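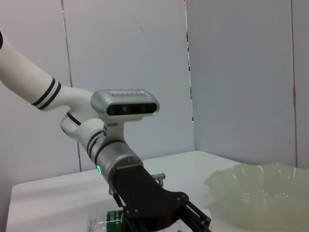 木质文物修复工作室 工作日志
日期：2021年7月2日
记录：Marcela Vaněk
校阅：Felicja Kwiatkowski
事项：Gavrilă藏品写字柜贴面回粘用胶的复试、抽屉滑条补配及相关登记

一、前次遗留事项

写字柜左侧门板的贴面起翘范围经复核，与入室登记图所绘不符。登记图将起翘区标在门板上沿，实际自上沿延伸至锁孔下方，沿木纹方向呈窄长形。轻叩时空响与实响的交界较为清楚，已用软铅笔在覆膜上重新勾绘，旧图保留，不作涂改，两图叠放归入同一袋内。今后凡以叩听方式判定的边界，应由两人分别勾绘后再行对照。上次只有本人一人勾绘，属程序上的疏漏。

柜体背板的旧修补处取下少量胶渣，置温水中浸泡后软化发黏，干后复脆，初步判断为动物胶。锁孔附近另有一处胶渣遇水不软，颜色偏白，疑为后人补粘时使用的合成胶，尚未定性。两处样品分开装袋，袋上已注明取样位置。锁孔附近暂不施胶，待定性之后再议。

Gavrilă方面来函询问是否可以在十一月之前交还。已答复：时间取决于锁孔一带旧胶的清除难度，目前不作承诺。函件副本由Felicja Kwiatkowski存档。

二、用胶复试

（一）缘由

上次试验中，以Stikar颗粒胶按说明所附比例调配，刷涂后初黏尚可，但在贴面较薄处出现渗胶，胶液自导管透至表面，干后留下深色斑点。该柜贴面为胡桃木，旧漆层薄且不匀，一旦渗胶，清理时势必触及漆层。因此有必要重新确定浓度，并比较施胶前对贴面背面作预涂处理是否有效。

（二）配制

颗粒胶先以冷水浸泡过夜，吸水后颗粒胀大，边缘透明，中心仍见少许不透明的硬芯者延长浸泡时间。此次取水300毫升，其余各项按内部配方单执行。隔水加热，全程使用双层胶锅，外层水保持不沸。胶液达到工作温度后静置，撇去表面浮沫，再用细纱布过滤一遍。

过滤所得杂质比上一罐多，纱布上可见纤维状物。颗粒胶为同一供货批次，差异可能出自纱布本身，旧纱布洗涤后起毛。已更换新纱布，旧纱布改作擦拭之用，不再用于过滤。

胶液共分5份，第一份为原浓度，其后逐份加水稀释，最末一份稀至刷涂时几乎不显阻力。各份罐口贴签，签上只写序号，不写浓度，浓度对照表由Felicja Kwiatkowski保管，评定完成后再行对照。此办法是她提出的，目的在于避免评定人先入为主。本人赞同，并建议写入工作室的试验通则。

（三）试件

基材用Zokwood供应的云杉木条，贴面用库存胡桃木薄片的边角料，厚度与原件相近但不完全一致，此点应在报告中说明。Zokwood此次来料的含水率比上次均匀，端头未见裂纹，有个别木条带有树脂囊，已剔除。供货方在随货单上未注明采伐地，已去信补要。

每份胶液制作试件4件，其中一半作预涂处理，即先在贴面背面薄刷一层同号胶液，待其失去流动性后再施主胶；另一半直接施胶。加压使用软木垫与夹板，夹板内侧衬硅油纸。夹具拧紧的力度由同一人掌握，仍不能保证一致，目前没有更好的办法。可考虑改用砂袋加压，重量容易控制，缺点是边缘压力不足，而贴面起翘恰恰多从边缘开始。

（四）观察

以下为拆除夹具后的初步观察，强度试验须待试件放置14天后再做。

一号胶液：胶缝较厚，边缘挤出的胶呈连续细条，容易剔除。表面未见斑点。揭开一处边角检查，胶层分布不匀，中部偏厚，说明胶液在加压之前已开始凝结。室温偏低时使用此浓度，操作时间恐不够。

二号胶液：胶缝平整，挤胶适中。预涂者表面洁净；未预涂者有零星斑点，集中在导管较粗的早材部分。

三号胶液：外观与二号相近，未预涂者斑点略多。操作时间宽裕，可从容对位。就手感而言，本人倾向于此号，但强度尚无数据。

四号胶液：未预涂者斑点明显，已连成片。预涂者仍可接受。有一件试件加压时滑移，贴面与基材错开，原因是胶液过稀，夹具受力不正。该件保留，注明滑移，不参与强度比较。

五号胶液：预涂与否均有渗胶。贴面吸水后卷曲较重，压平后边缘仍有回弹。此浓度不适合作主胶使用，可留作预涂或润湿旧胶时使用，另行试验。

斑点的评定以目视为准，在北窗散射光下进行，两人各自记录，意见不一致处取较严的一方。Felicja Kwiatkowski对二号与三号的评定比本人严格，分歧在于早材处颜色稍深的部位究竟是渗胶还是木材本色。用微湿棉签轻擦，静置后再看，仍难以区分。拟补做一组空白试件，只润水、不施胶，与之并列对照。

（五）关于预涂的讨论

预涂的作用较为明显，但也带来两个问题。其一，原件贴面大部分仍附着于基材，背面无法刷涂，胶液只能以薄刀片或注射方式送入空隙，试件上的做法不能直接照搬。其二，预涂层干燥后若再施热胶，会吸水再次膨胀，贴面可能因此卷曲，试件尺寸小，看不出来，原件门板较长，影响或许显著。

对第一个问题，可设想先注入稀胶，待其被木材吸收后再注入主胶，两次之间隔多久，需另做试验。试件应改为一端固定、一端开口的形式，模拟起翘的实际状态。开口端的高度可用薄垫片控制。Felicja Kwiatkowski认为，开口试件应使用弯曲过的旧贴面，新薄片弹性大，闭合时所需压力与旧贴面不同。库中有早年拆下的一批旧贴面，来源可查，不属藏品，是否可以动用须报主管批准，已填申请单。

对第二个问题，暂无意见，留待开口试件的结果。

三、抽屉滑条补配

右侧下层抽屉的滑条磨损严重，原滑条前段已呈凹形，抽屉推入时下沉，面板下缘刮擦柜体横枨，横枨上留有新旧不一的擦痕。原滑条为橡木，以木钉固定，木钉未松动。处理方案有二：一为整条更换，原件编号保存；二为保留原滑条，在凹处嵌补。经商议采用第二案。嵌补面按磨损轮廓修平，去除量以能得到平整胶接面为限，去除的木屑不保留。

补料取自Zokwood的橡木余料，纹理方向与原滑条一致。刨削使用Planano手刨，刨刃于上午重新研磨。该刨的刨口可调范围小，刨橡木时如遇逆纹，仍有轻微撕裂，末道改用刮片。补料留有余量，待胶干后再修至与未磨损处齐平。

此处施胶与贴面无关，沿用原浓度胶液，不受本次试验结果的限制。加压时滑条下方须垫实，防止滑条自身弯曲。已夹好，不得移动柜体。柜体右侧地面贴有纸条，请各位同事绕行。

抽屉底板有一道通缝，系底板收缩所致，底板两侧被后人用铁钉钉死，不能自由伸缩，缝由此而来。铁钉锈蚀，周围木材发黑。是否拔钉，须先评估钉孔周围木材的状况。本人意见为拔除，恢复底板在槽内的活动；Felicja Kwiatkowski意见为暂缓，先以监测为主。双方意见均记录于此，下次例会提交讨论。

抽屉底板背面有铅笔字迹，潦草，疑为制作时所记的尺寸或部位标记，仅能辨认出一个近似“左”意的缩写，而该抽屉位于右侧。若辨认无误，则左右抽屉可能曾被互换。已试将左侧下层抽屉置于右侧柜口旁比对榫头与面板锁孔高度，两者差别甚微，不足以下结论。比对时抽屉未推入柜内。字迹处不得擦拭，除尘时应避开。

四、环境与库房

工作间相对湿度上午偏低，午后开启加湿后趋于平稳。记录仪的读数与手持表不一致，手持表送检尚未取回时借用的是备用表，备用表久未校准，因此以记录仪为准。待原表取回后三者并放一昼夜比对。

动物胶干料柜的柜门密封条老化，关门后仍有缝隙。干料吸潮后易结块，严重时生霉。本次检查未见霉斑，Stikar颗粒胶的已开封罐内有少量结块，用手可捻散，仍可用于试验，不用于藏品。密封条已报修。在更换之前，所有已开封干料一律移入带盖玻璃罐，罐内放干燥剂，罐签注明开封日期与经手人。

调好的胶液不得隔夜反复加热使用。本日剩余胶液除留取对照样外，全部废弃。对照样置于冷藏柜下层，与食品冷藏柜不是同一台，请勿混淆。上月曾有人误放，特此重申。

五、文件与登记

Gavrilă写字柜的状况记录已补入以下各项：左侧门板起翘范围的修订图；旧胶渣取样位置；右侧下层抽屉滑条的磨损情况及处理方案；抽屉底板铅笔字迹的描摹件。描摹件用透明覆膜制作，未直接接触字迹，覆膜与底板之间隔有垫条。

摄影记录中，侧光照片的光源角度未作登记，不便于日后复拍对照。应补记光源方位，并在原拍摄位置地面作出标记。补拍安排在滑条夹具拆除之后。

试件按序号存放于北墙架上层，层板已贴“勿动”字样。木条的端面均写有编号，铅笔书写，遇胶后可能模糊，已另绘排列图贴于架侧。移动试件者须同时更正排列图。

六、待办

锁孔附近白色胶渣的定性，送样单由Marcela Vaněk填写。
空白润水试件的制作，用料与本次相同。
开口试件的设计草图，由Felicja Kwiatkowski先出一稿，垫片高度参照修订图上的实测值。
旧贴面动用申请，等候批复。
Zokwood来料采伐地的补充说明，收到后附于进料单后。
Planano手刨的刨口垫片，询价，如价格过高则自行以黄铜片制作。
手持湿度表取回与比对。
例会讨论抽屉底板铁钉一事。

七、校阅意见（Felicja Kwiatkowski）

第二节中“操作时间宽裕”一语过于笼统，应记录从施胶至胶液失去流动性的时间。本次没有计时，无法补录，空白试件制作时请一并计时，五种浓度均须重复。

第三节关于左右抽屉互换的推测，建议暂不写入对外报告。缩写的释读应请熟悉当地旧式木工标记的同行过目。描摹件可复制一份寄出，原件不外借。

四号胶液滑移的那一件，本人当时扶夹板的位置偏左，滑移未必全由胶液过稀造成，请在记录中并列两种可能。

上述意见已阅，第一项与第三项照办。第二项同意，复制件由本人制作，寄送对象待定。M. V.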